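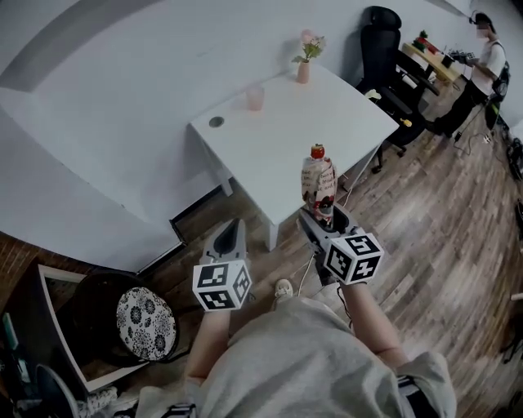 How long does it take to plan and budget for a first set of equipment?

Most clients need five weeks from the first call to a costed list. The purchase order usually follows in the next budget round.

About Brullora

Brullora advises schools, workshops and small manufacturers on buying automation equipment. We do not sell hardware and take no commission from suppliers. Our fee is fixed before work starts and is the same whether you buy or not.

What we do

We write the requirement, request quotes, compare them on a single sheet and draw up a spending plan. The plan covers purchase price, delivery, spare parts, training hours, floor space and power. It also covers disposal – a line that is often left out.

Our price register, Tridum, holds 1,277 quoted items and is revised each February. Clients may consult it for the length of their contract.

Who we are

Lurdes Meireles runs costing and supplier contracts. Emese Kiss handles site surveys and acceptance tests. Both read every plan before it is issued.

Limits

We do not take on projects needing more than 300 square metres of floor, and we do not arrange finance. Leasing questions are passed to Sturier, a separate firm with its own terms.

Page last revised 4/30/22.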